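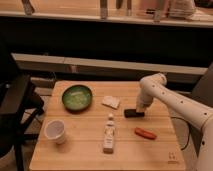

In Defense of the Shared Table

When I came to this country for work, I was surprised by how many people eat lunch alone. I do not say it to criticize. I also ate alone for the first months, in front of the computer, with one hand on the mouse. But I grew up in a place where lunch is a thing you do with other people, and after nine years I still think that my old town was right about this and my new city is wrong.

My opinion is simple. An office, a school or a library should have one big table where people eat, and it should be a real table, not a row of high stools facing a window. I know that stools are cheaper and take less space. I know also that many people say they like them. But a stool facing a window tells you to be quick and to be quiet.

In the company where I work, which I will call Grosta because the real name is not important, we had a kitchen with one long table until last August. Then the management hired a consultant, and the table went away. In its place we got small "focus pods," each one for a single person, with a lamp. The idea was that employees would use them all day, for lunch and for calls also. The cost was 400 dollars for each pod. I was told this number by Jessie Jardine from accounting, who was angry about it, and I was angry too, but for another reason.

With the table I knew what was happening in the other departments. I knew that the warehouse had a problem with the new labels before it became my problem. I learned how to make a tax form correctly because Iona Lindsay was complaining about hers over a soup. I learned a lot of my English there, especially the kind that is not in the books. In the course they taught me "I would prefer not to." At the table I heard "I'd rather not," and "no way," and I understood for whom each one is used.

The defenders of the pods have an argument that I must take seriously. They say that a shared table is pleasant only for people who already belong. For a shy person, or a new person, walking in with a plate and seeing 28 faces is a small torture every day. My colleague Covadonga Aranda told me that she ate in her car for one winter because of this. She is not a weak person. She has given talks in front of 200 people and she was fine.

I thought about her words for a long time. I still do not agree that the pod is the answer. What Covadonga needed, and she says this herself, was for someone to move a bag from a chair and say "sit here." That costs nothing, but it needs a chair and a person next to it. In a pod no one can do it for you. The shy person stays shy, only now with a lamp.

There is also the question of time. My manager believes that long lunches are lost hours. Maybe in some offices this is so. In ours people sat for half an hour, the same as they sit now. The difference is that before they came back with some news or a joke, and now they come back with what they have read on the phone.

I do not want lunch to be obligatory. When I was a child, my grandmother did not allow anyone to leave before the coffee, and I remember the heat of the room and the uncle who repeated his stories. A table that you cannot leave is also bad. In an office there should be a corner for the person with a headache, or a sad phone call, or just no wish to talk. One or two pods would be fine for that. I object when all the room is made of corners.

Some of us have started to eat outside, on the steps, when the weather permits. Annag Buchanan brings a cloth and too many tomatoes. It is not very comfortable and the wind takes the napkins. Last week we were so many that the delivery man had to ask us to move, and then he stayed a few minutes and told us which bakery on his route throws away the good bread at four o'clock.

I have written to the management to ask for the table back. It is still in the basement, I have checked, and it needs only two people to carry it.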